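May 4, 2022

I have farmed 165 acres outside Tadilville long enough to have signed a good many pieces of paper without reading them, and I'd like to talk my neighbors out of the habit. I mean the grain contracts, mostly, and the one Vedwood mailed around this spring in particular.

On page 17 there is a paragraph about disputes. If the elevator docks your load for moisture and you think the reading was off, you have 5 days to complain in writing, and after that you've agreed to it. Five days, in September, with the combine running and the truck waiting and supper cold on the counter! I don't know a farmer who opens his mail that week, let alone answers it.
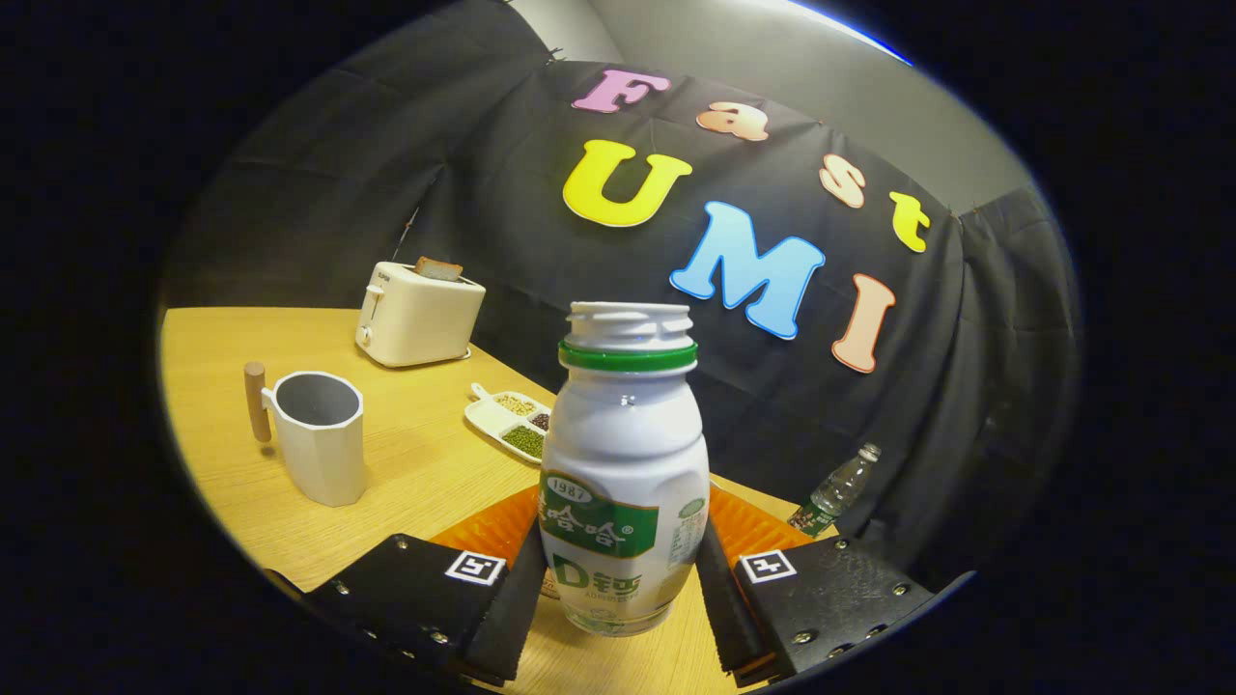
*A white bottle with a green-and-white label and a green ring at the neck.*

Now, I like the people at Vedwood. They've always been decent to me at the scale, and I expect whoever wrote that paragraph was thinking about tidy books and never meant any harm by it. But a contract outlives the nice folks at the counter – I learned that from Reto Hämmerli, who milked cows up the road and kept every scale ticket he was ever handed in a boot box. When a buyer shorted him one year, he walked in with the box under his arm and walked out with a check.

So I'd ask for 60 days, and a second sample kept back for anyone who wants it tested again. The Kälin elevator already holds samples, and they seem to be staying in business. If enough of us cross out that line and write our own in the margin before we sign, I think Vedwood will go along. I've crossed mine out already, and my copy goes back in the mail tomorrow morning.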